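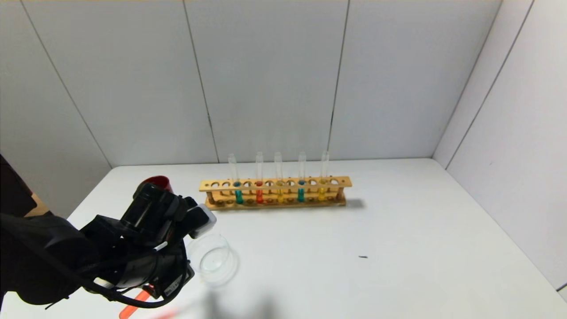
How Things Work > Cars and Trucks > Ages 9 to 12

How does a car's gearbox work?

A car engine makes its power by spinning. The part that spins is a metal rod called the crankshaft. When a car is driving along, the crankshaft may turn 35 times every second. The wheels turn much more slowly than that. The gearbox sits between the engine and the wheels and changes one speed of turning into another.

What a gear is

A gear is a wheel with teeth around its edge. When the teeth of two gears fit together, turning one makes the other turn too, in the opposite direction.

Suppose a small gear has 17 teeth and a large gear has 34. Each time the small gear goes around once, it pushes the large gear forward by 17 teeth. The large gear has made only half a turn. It moves at half the speed, but it turns with twice the force. Engineers call this turning force torque. (A real gearbox loses a little to rubbing between the parts, so the force is slightly less than double.)

Low gears and high gears

First gear is a low gear. A small gear drives a large one, so the wheels turn slowly and with a lot of torque. A car needs this to start moving, or to climb a steep hill.

Fifth gear is a high gear. The wheels turn faster for each turn of the engine, but with less torque. A car already moving along a flat highway does not need much force to keep going, and the engine can run more slowly and burn less fuel.

A bicycle with gears does the same job with a chain. Your legs are the engine.

Changing gear

In a manual car, the driver presses a pedal called the clutch. The clutch is a disk that normally presses tightly against a flat wheel on the engine. Pressing the pedal pulls them apart, so the engine can spin without driving the gearbox. The driver moves the lever to choose another gear and then lets the pedal up again. The two surfaces touch, slip for a moment, and then turn together.

An automatic car has no clutch pedal. It chooses the gear by itself, using the speed of the car and how far the driver has pressed the gas pedal.

Reverse

Two gears that touch turn in opposite directions. If a third gear is placed between them, the first and last turn the same way. Many manual gearboxes use an extra gear like this - called an idler - to make the car go backward.

Try working it out

A gear with 17 teeth drives a gear with 85 teeth. How many times must the small gear turn to move the large one around once? Divide 85 by 17. The answer is five.

Words to know

Crankshaft - the rod that the engine spins
Torque - turning force
Clutch - the part that joins the engine to the gearbox
Idler - a gear placed between two others

Written by Catinca Mocanu. Checked by Stela Moldovan.

Last updated: February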